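# Pick height drifts over the day, blocks near each other get knocked

**Posted Friday, April 19, 2024**

**skundlow_cell2**

I look after a small sorting cell. It's one arm over a perforated table, with a maple board bolted down as the work surface and plastic shape blocks as the parts. The arm picks a block, moves it to the open part of the board, and later puts it back.

In the morning it runs clean. By mid afternoon the finger comes down too low and touches the wood, or it comes down a bit to one side and bumps the block next to the one it wants. The stars and the triangle are the worst. The cubes and cylinders mostly survive it. 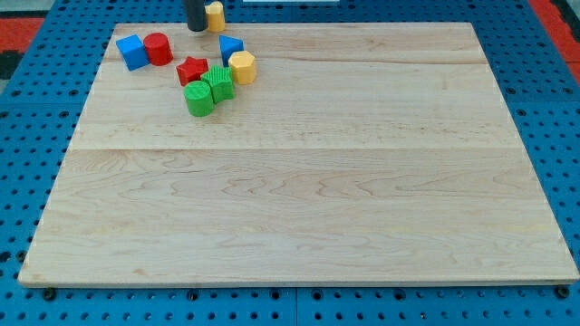 I re-zero the arm every morning and the numbers look fine. The tool offset in the Delari controller is 191 mm and I haven't changed it. Last week I logged 92 picks in one shift and the last 20 were all low by 2 mm or close to it. Should I be looking at the arm, the board or the finger?

---

**Hastura**

Check the board first. It's solid wood made of planks, and wood moves. If it's only held near the corners, the middle can lift or cup when the room warms up or the humidity changes.

What I'd do:

1. Take the blocks off and lay a straightedge across the board, once along the grain and once across it. Do it at startup and again when the problem shows.
2. Run a finger over the seam between the planks. If there's a step, your height will be off on one side of it.
3. Jog the arm down slowly to the same few points each time, over the board and also over the bare metal or whatever the table is. Write down the height where it just touches a piece of paper.

If the board readings change and the table readings don't, it's the board. If both change by the same amount, it's the arm or the tool.

Don't crank the bolts down harder to fix it. I did that on ours and pulled a dip into each corner. Snug is enough, and slightly oversize holes let the wood move sideways.

---

**stepanek_bench**

Could also be the finger. We have a Štěpánek gripper and the tip worked its way down a little at a time until we put thread locker on the screw. Mark a line across the joint with a paint pen and look at it at lunch.

Also you should spread the blocks out. With that little room between them any small error is going to hit something.

---

**Old_Panel_Saw**

just swap the board for aluminum

---

**skundlow_cell2**

Did the paper test at startup and again at three. The table points didn't move. The board points came up in the middle and hardly at all near the bolts. I've backed the bolts off and will open up the holes this weekend. The paint line on the finger still lines up, but I'll leave it there and check it again in May.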